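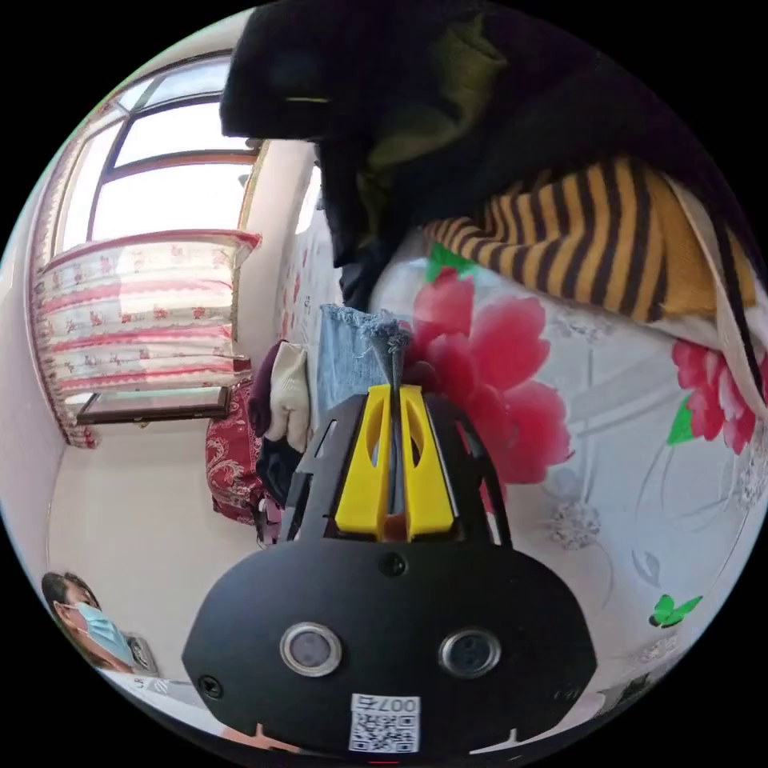 Yellow fingers, blue cloth, peony sheet.

Ginard 2 review: grasp planning for soft stuff
Posted Jun 19, 2018 by Stepan Vasylenko

I've been running Ginard 2 on bedroom clips for three weeks now and I'm pretty smitten! You feed it views from the gripper, it marks places to pinch, and you fix the ones it gets wrong. Fringe used to be hopeless — the old version treated every tuft as its own object (I once got 23 grasp points on one blanket corner). Now it mostly goes for the fold.

Printed bedding still throws it. Big flowers get outlined like something you could pick up, and I ended up turning the color weight way down, which helps a lot but makes dark clothes on dark clothes mushy. Depth alone won't save you there.

Setup took me 2 evenings, mostly fighting the Nirdale plugin, and the planner preview lags whenever the timeline is open. Undo works across sessions though, and I love that. Bondarchuk has nicer menus but chokes on long clips, so I'm sticking with this one. The September update is supposed to add batch relabeling — can't wait.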